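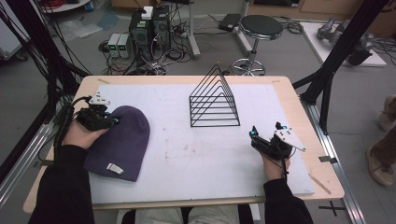

January 1, 2021

I have been meaning to write about the paper in this house for years, and as it's too wet to walk up to Grallham today I may as well get on with it. Everything that comes through our door gets kept. Gas bills, school letters, the guarantee for a kettle we gave away when we lived in the old flat – all of it in one great drawer in the hall which by last winter would only open if you put a knife in and wiggled.

So between Christmas and now I emptied it, all 2760 sheets (I did count, I wanted to know the worst!), and sorted the lot on the bedroom floor over 4 evenings with the radio on. Most of it went for recycling. I kept 200 sheets or so it would seem from the thickness, and then lost a whole evening to a bundle of my gran's recipes, including the ginger cake I thought had gone for good. It wants black treacle and a very slow oven, and I'll type it up properly when I've made it once.

What's left lives in 11 folders now, with the names written on the front in big letters so that I can find them without my glasses. Post gets opened standing up, before the coat comes off, and whatever needs an answer stays out where I can see it until it's done. The shed is next, in January if the weather is kind, and I am dreading the paint tins.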